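おもちゃのサブスク、Peltdaleを解約するか迷っています

投稿者:むぎ茶二杯
2025年9月23日
上が4歳、下が1歳半の二人きょうだいです。Peltdaleというおもちゃの定額レンタルを使い始めて半年ほどになります。二か月に一度、6点入った箱が届いて、遊び終わったら同じ箱で返すという仕組みです。
最初の二回は満足していたのですが、三回目くらいから上の子が「これはもういい」と言うことが増えました。返却の前に拭いて、部品を数えて、説明書をそろえる作業も負担です。前回は小さな部品がひとつ見つからず、冷蔵庫の下まで探しました。
一方で、買うと部屋が狭くなるのも事実です。うちは2LDKで、おもちゃ用の棚はひとつしか置けません。
続けている方、やめた方、最初から使わなかった方、それぞれの理由を聞かせてください。

投稿者:坂の下
うちは一年使ってやめました。
やめた理由は、子どもが気に入ったものほど返したがらなかったからです。買い取りもできるのですが、気に入ったものを三つ四つ買い取ると、結局ふつうに買うのと変わらない金額になりました。
ただ、0歳から1歳のあいだは使ってよかったと思っています。あの時期のおもちゃは遊ぶ期間が短いので。下のお子さんだけの契約にすることはできませんか。

投稿者:tokei_usagi
現役で使っています。上が5歳、下が2歳です。
部品を数えるのが面倒というのはよくわかります。私は箱が届いた日に中身を全部床に並べて、スマホで一枚撮っておきます。返すときはその写真と見比べるだけです。説明書はファスナー付きの袋に入れて、冷蔵庫の横にマグネットで下げています。
それから、なくした部品については、申告すれば少額なら請求されないことが多いです。規約の後ろのほうに書いてあります。私は積み木をひとつなくしましたが、次の箱が届いて終わりでした。

投稿者:ヤマモモ
はっきり言うと、いらないと思います。
子どもは同じもので何十回も遊びます。二か月で入れ替えるのは大人の都合で、飽きているのは親のほうではないでしょうか。うちはブロックとままごとと絵本だけで三人育てました。上の子が使ったものを下の子がそのまま使い、末っ子は今でも同じ鍋で料理のまねをしています。
月額を一年分足してみてください。けっこうなものが買えます。

投稿者:tokei_usagi
>ヤマモモさん
三人育てた方の話は参考になりますが、「大人の都合」と言い切るのはどうかと思います。うちの上の子は、借りたマグネットのパズルで図形に夢中になりました。私が自分で店に行ったら選ばなかったものです。知らないものに出会えるのは利点だと思います。

投稿者:ヤマモモ
>tokei_usagiさん
出会うだけなら児童館でも支援センターでもできます。無料です。
言い切ったのは少し強かったかもしれません。ただ、スレ主さんのお子さんは「もういい」と言っているわけですから、続ける理由がどこにあるのかは考えたほうがいいと思います。

投稿者:むぎ茶二杯
皆さんありがとうございます。
下の子だけの契約は考えていませんでした。確認したところ、きょうだいプランから単独プランへの変更は次の箱の発送前なら可能だそうです。うちの場合は10月の頭が締め切りです。
ヤマモモさんの、親が飽きているという指摘は少し当たっている気がします。箱を開けるときに一番楽しみにしているのは私です。

投稿者:Annatjie Hendricks
日本に住んで長いですが、文章がおかしかったらすみません。
私はもともとレンタルではなく、近所のおもちゃ図書館を使っています。私たちの市では月に二回開いていて、二週間借りられます。古いものも多いですが、子どもが自分で棚から選べるのがよいです。箱で届くサービスでは、子どもは選びません。4歳なら、自分で選ぶことが大事な年齢ではないかと思います。
お住まいの市の名前と「おもちゃ図書館」で検索してみてください。社会福祉協議会の建物の中にあることが多いです。

投稿者:坂の下
おもちゃ図書館、うちの市にもありました。ただ、うちのところは平日の昼だけなので、働いていると行けません。地域差が大きいと思います。

投稿者:二階の本棚
長文になります。サブスク、中古、新品と一通り試したので、分けて書きます。

まずサブスクに向くのは、遊ぶ期間が短いもの、大きいもの、値段が高いものです。歩行器、室内用のすべり台、玉が転がるスロープなど。これは借りたほうが絶対に楽です。処分のときに粗大ごみの券を買わなくて済みます。

逆に借りないほうがいいのは、数が多くて細かいもの、そして長く遊ぶものです。代表がままごとの食材です。うちは最初に借りましたが、返すときに数が合わず、親がずっと気にしながら遊ばせることになりました。返却してから、中古で買い直しました。
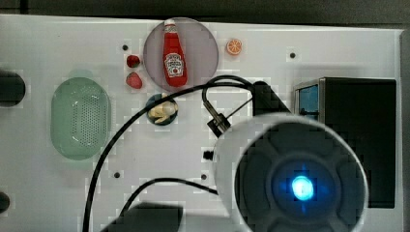
食材は一度にそろえなくても大丈夫です。うちは最初にMidetbergの基本セットを中古で買い、あとは誕生日やお年玉で少しずつ足しました。メーカーが混ざっていても子どもは気にしません。大きさの比率がおかしくて、いちごが卵より大きいこともありますが、それで困ったことはないです。

中古を買うときに見るところも書いておきます。
・においが残っていないか。プラスチックはたばこや芳香剤のにおいが抜けにくい
・マジックテープで切れるタイプは、テープの面が毛羽立っていないか
・塗装がはげていないか。下の子が口に入れる時期なら特に
・電池を使うものは、電池ぶたを開けた写真があるか。液漏れの跡があるものは買わない

最後に新品ですが、うちはブロックだけ新品にしました。中古だと混ざりものが多く、かみ合わせがゆるいことがあったからです。

スレ主さんの状況なら、下のお子さんだけ単独プランにして大きいものを借り、上のお子さんには好きなものを一種類だけ買い足すのがいいと思います。

投稿者:もなか
横からすみません。中古で買ったときの消毒はどうしていますか。うちの子は1歳で、まだ何でも口に入れます。

投稿者:二階の本棚
>もなかさん
うちは台所用の中性洗剤で洗って、よくすすいで、陰干しです。木のものは水につけず、固くしぼった布で拭いてから乾かします。熱湯は変形するのでやめたほうがいいです。一度、皿を一枚だめにしました。
中が空洞になっているものは、振って水の音がしないか確かめてください。中に水が残るとかびます。
あと、1歳なら消毒より先に大きさの確認をしてください。トイレットペーパーの芯を通るものは、飲み込むおそれがあるので上の子専用にして、別の箱に入れています。

投稿者:もなか
ありがとうございます。芯で確かめてみます。

投稿者:なべしき
フリマアプリでままごとセットを買って失敗した者です。写真ではきれいでしたが、届いたらべたつきがありました。柔らかい素材のものは、古くなると表面がべたべたしてきて、洗っても取れません。出品者に聞いても購入時期はわからないとのことでした。
それからは実物を触れるリサイクルショップだけにしています。うちの近くの店では、食材が袋詰めで200円でした。袋の中身は選べませんが、この値段なら半分はずれでもいいかと思えます。

投稿者:ヤマモモ
袋詰めは私もよく買いました。はずれと思ったものを子どもが一番気に入ることがあります。何の野菜なのか最後までわからないものがひとつありましたが、うちでは長いこと「いも」と呼ばれていました。

投稿者:Tharushi Navaratnam
保育の仕事をしています。個人の意見として読んでください。
4歳で「もういい」と言うのは、合わないおもちゃが届いている場合と、遊ぶ場所や時間が足りない場合があります。届いたものを全部いっぺんに出していませんか。6点全部が床にあると、どれも少し触って終わることがあります。二つだけ出して残りは押し入れに入れ、十日ほどしたら入れ替えると、違う遊び方をすることがあります。
手持ちのおもちゃでも同じことができます。しまってあったものを出すだけで、届いたばかりのような反応をする子は多いです。
下のお子さんと同じ部屋で遊んでいるなら、上のお子さんが邪魔されずに使える机の上などを決めておくと、集中する時間が延びやすいです。

投稿者:むぎ茶二杯
届いた日に全部出していました。下の子が崩すので、上の子が途中でやめることも多いです。「もういい」の半分くらいはそれかもしれません。

投稿者:坂の下
それ、うちもありました。上の子のために食卓の端を「ここは触らない場所」にしたら少しましになりました。夕飯のたびに片付けるので、そこでまた泣くのですが。

投稿者:gorogoro17
サブスクの比較という意味で書くと、うちはPeltdaleからZwaneに乗り換えました。よかった点と悪かった点を書きます。
よかった点は、交換の時期を自分で決められることです。気に入っている間は返さなくてよく、気に入ったひとつだけ残して残りを返すこともできます。
悪かった点は、品数が少ないことと、箱が大きすぎて玄関に置きっぱなしになることです。サポートの返信も遅めで、こちらはPeltdaleのほうがよかったです。
返す時期が決まっているのが負担なら、乗り換えも検討していいと思います。

投稿者:tokei_usagi
Zwane、前に調べたときは私の地域は送料が別でした。今はどうですか。

投稿者:gorogoro17
>tokei_usagiさん
うちは本州なので込みです。北海道と沖縄と離島は別だったと思いますが、最近は見ていません。申し込み画面で郵便番号を入れると出ます。

投稿者:なべしき
収納の話が出ていないので書きます。買って増やす場合、うちはRatitzの布の箱を棚に入れて、一種類につき一箱と決めています。箱からあふれたら、何か手放してから次を買います。子どもに選ばせると全部いると言うので、しばらく隠しておいて、聞かれなかったものをリサイクルに出しています。

投稿者:ヤマモモ
>なべしきさん
隠して処分するのは反対です。うちの長男は小学生になってから、昔のあれはどこだと聞いてきました。捨てたと言ったら、しばらく口をきいてくれませんでした。時間がかかっても本人に聞いたほうがいいです。

投稿者:なべしき
>ヤマモモさん
うちも一度ばれています。気持ちはわかりますが、本人の返事を待っていると棚がひとつでは足りません。

投稿者:二階の本棚
うちは写真を撮ってから手放すことにしています。上の子はそれで納得しました。下の子は納得しなかったので、その分はまだ家にあります。

投稿者:むぎ茶二杯
いろいろ教えていただいたので、決めたことを書いておきます。
・Peltdaleは下の子だけの単独プランに変更しました。手続きは画面から五分ほどで終わりました
・上の子とリサイクルショップに行き、自分で選んでもらいました。レジのおもちゃを抱えて放さなかったので、それにしました
・今手元にある借り物は二つだけ出して、残りは押し入れに入れました
・おもちゃ図書館は隣の市にあり、市外の人も登録できるか問い合わせ中です
乗り換えについては、下の子の様子を見てから考えます。

投稿者:もなか
レジいいですね。音が出るタイプですか。

投稿者:むぎ茶二杯
出ます。音量の切り替えはありませんでした。スピーカーのところにテープを貼っています。

投稿者:Annatjie Hendricks
図書館の登録、市外でも在勤なら大丈夫な場合があります。電話のときに聞いてみてください。

投稿者:むぎ茶二杯
ありがとうございます。夫の職場がその市なので、聞いてみます。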